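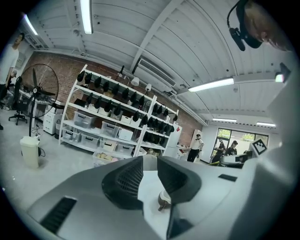 Sorrentino Recipe Cards, transcribed

Version 1.3
Last change: Monday, January 10, 2022
Maintainer: Dario Farina

What is in this dataset

The dataset contains the text of 2,876 recipe cards from the Sorrentino bakery in Flunwood. The bakery is closed now. The cards were written by hand between the 1950s and the 1980s, by several people, mostly in English but with many Italian words in between. I have typed them line by line and then put the ingredients in a table, so that it is possible to search them.

The cards arrived to me in 20 shoe boxes. The number of the box is kept in the data, although the order inside a box has probably no meaning. Somebody sorted them by customer at one time and later by season, and both orders are half finished.

Files

cards.csv has one row for each card.
ingredients.csv has one row for each ingredient line, linked to the card by card_id.
units.csv is the list of measures with my conversion to grams or millilitres.
hands.txt contains notes about the different handwritings.
changes.txt is the history of corrections.

All files are UTF-8, with a comma as separator. Text with a comma inside is placed between double quotes. If you open the files in a spreadsheet, please import card_id as text, otherwise the zeros at the beginning will be lost.

Columns of cards.csv

There are 16 columns. The most used ones are these:

card_id: box number, a hyphen, and then the position in the box
title: as written on the card, also when it is misspelt
title_norm: my modern spelling
hand: a letter from A to G, or X if I could not decide
year: only when the card gives it, never estimated
batch: the number of pieces or loaves, if given
method: the full text of the instructions
stain: yes or no, where yes means that at least one word is covered
remark: everything which did not fit in another place

An empty cell means that the card says nothing. The word "illegible" means that there is writing but I could not read it. Please do not mix these two cases, they are quite different for the counting.
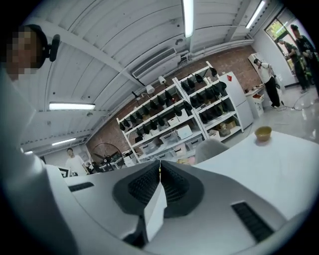 How the transcription was done

I typed every card one time, left it for at least a week, and then compared it with the original. For the difficult cards I asked a second reader. Where we did not agree, both readings are in the method column with a slash between them.

The spelling was not corrected in title and method. You will find "flower" for flour very often with hand C, and "suger" with hand E. Crossed-out words stand in square brackets. Words written above the line are moved to the place where the writer wanted them, so far as this was clear.

Prices on the back of a card were not transcribed. I regret this a little, but it was too much work.

Measures

This was the hardest part. The bakery used pounds and ounces for the flour, but for almost everything else there were house measures. A "blue cup" appears on many cards, and from two cards which give also the weight I calculated that it holds about 94 grams of sugar. A "small tin" could be two different tins, depending on the hand. In units.csv the column trust says how sure I am: high, middle or low. Values with low should not be used for baking without a test.

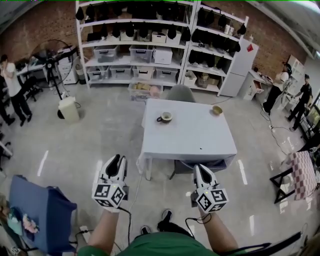 Oven temperatures have a similar problem. Hands A and B write only "slow", "fair" or "hard", and I kept these words without any conversion. From hand D onwards there are degrees Fahrenheit, but the letter F is usually missing.

Known errors

Box 11 has two cards with the same title and almost the same text (Istetti with aniseed). They are not duplicates, the quantity of eggs is different.

The Istetti recipes in general are marked as biscuit, but some of them are closer to a small bread. I am open to a better category.

In version 1.1 the butter was shown as lard in a part of box 4. If you downloaded the files in August, please take the new ones.

Use and licence

You may use the data for any purpose, also a commercial one, if you name the Skeden Kitchen Archive as the source. The scans of the cards are not included. They can be read at the Skeden reading room on request, one box at a time.

Corrections are very welcome. Please send the card_id, the name of the column and your reading, and write also if you have seen the card itself or only the text.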